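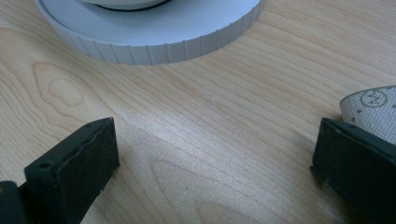
Fig. 1. Flat-sawn figure on a pale tabletop: an oval ring on the left, pointed arches lower down, long parallel lines elsewhere.

Unit 3: Reading the grain of a table surface
Course 794, Furniture Care and Surfaces, Grovasstead

Last time we spoke about how a board is cut from the log. Today we use this knowledge on a finished top. Please keep Fig. 1 beside you when you read.

Terms you need

Cathedral figure – arches that stack one inside the other. They appear when the saw cuts through the growth rings at a low angle to their surface.

Oval figure – closed loops, long in the direction of the grain. A closed loop may come from a small bulge in the trunk, or it may lie close to a knot. From the surface alone we cannot always decide. In Fig. 1 the loops resemble a knot pattern and they are a little darker, more orange-tan, than the wood near them.

Straight figure – long lines, parallel or gently wavy. In our figure they alternate between pale cream and faint tan.

Light on the surface

A smooth, slightly glossy finish reflects light in a band, and the grain inside the band looks silvery. Students often write "faded area" in their report when they see this. Move your head or the lamp before you write anything. If the pale band also moves, it is glare.

Exercise (45 minutes, in pairs)

Take one sample board from the Limeo set. Draw the grain direction with an arrow, then mark each figure with its name. Look at the board from two sides and note what changes. Keep the drawing simple – shading is not necessary.

The drawing counts for 30 points. Bring it to the room in Hadgu before the end of May.

Reading: Fekby handout, the part on sawing patterns.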